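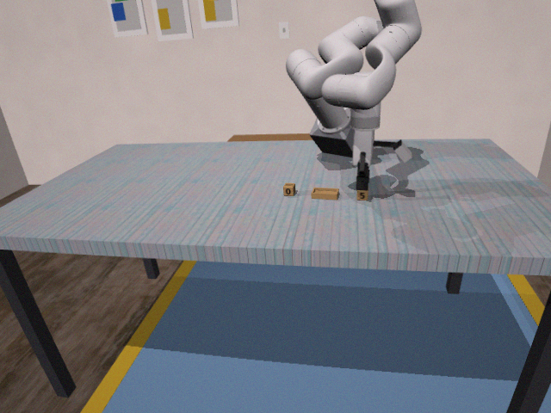

How do I check the tool offset in a simulated arm cell after changing the gripper model?

Put the fingertips at one known point on the tabletop, turn the wrist through several angles, and see if the tips stay on that point. If they wander, the offset is wrong.

Kevin Ó Néill
Posted 2020-10-15

I look after a block-picking cell built in Lositik, one arm on a table. Since the gripper model was updated, picks miss by 29 mm at some wrist angles and are fine at others. The release notes say offsets "carry over automatically." I have my doubts. What should I look at before I start editing every pose by hand?

Siobhán Lynch
Leave the poses alone. If the miss changes with wrist angle, that smells like a bad tool offset to me. Open the tool file and compare it with the flange-to-fingertip length of the new model. "Automatically" usually means the old number got copied in without a check. Fix it, reload the cell, then run 20 picks with the wrist turned a different way each time. A handful of good picks straight down tells you very little.

Saturnino Robles
just reinstall it, worked for me in December
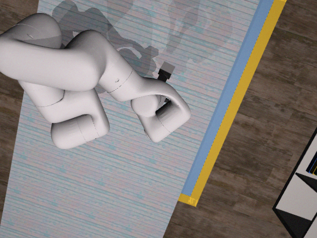 What if the tips hold their point and the arm still misses the blocks?

Look at the table frame next. A table shifted or tilted against the arm base will put every pick off, and no tool setting will really cure it.

Lachlan Mahuika
Mostly agree with Siobhán, but I wouldn't trust the tool file's units either. I've had one saved in inches and read as millimeters with no warning at all. Also check the collision shape on the fingers. It's a separate entry from the visible mesh, and the two can drift apart after an update - you watch a finger touch a block and the physics thinks there's still a gap. Turn on the collision view and look for yourself. As for reinstalling, I can't see how that changes a number stored in your own project. Save a copy of the cell before you touch anything.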